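Kandden cell, upkeep and repairs: progress report to the Dranus fund, April 2023
Prepared by Laine Rimkutė

The two-armed cell is working again, which is more than I could say in the last report. Berkay Şimşekoğlu spent most of March on the left wrist, where the gripper cable had been snagging every time the arm reached across itself. He has re-routed it over the top of the wrist and left more slack than looks decent. It has run for 30 hours since without a dropout.

We still test on the big jar with the orange-yellow lid. Your reviewer asked whether something more industrial could be found. It could, but the jar is awkward to grip and has yet to send us an invoice.

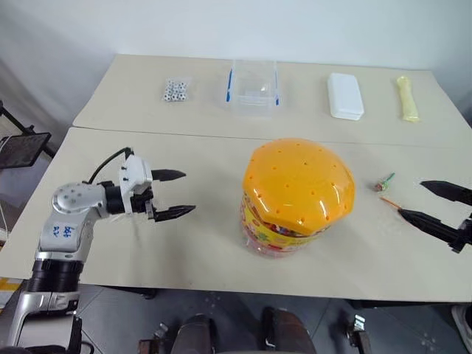 Spending on spares stands at 40 per cent of the budget line. The largest item was a replacement wrist bearing from Lüthi, who quoted 7 days and took most of the month – we have stopped believing their calendar. The Hernine calibration software was renewed without incident, apart from the price.

Finger pads are now brushed out weekly. The crosshatched grip collects dust and whatever else is going, and a clogged pad slips in a way that looks very like a software fault. We lost 6 days to that discovery and would rather not fund it twice.

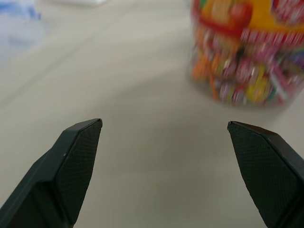

Does the cell need new fingers this year?

Not on present wear. The pads can be cleaned and kept in use, and we will look again once the right wrist has had its cable done. That job is next, and Berkay has already ordered the clips.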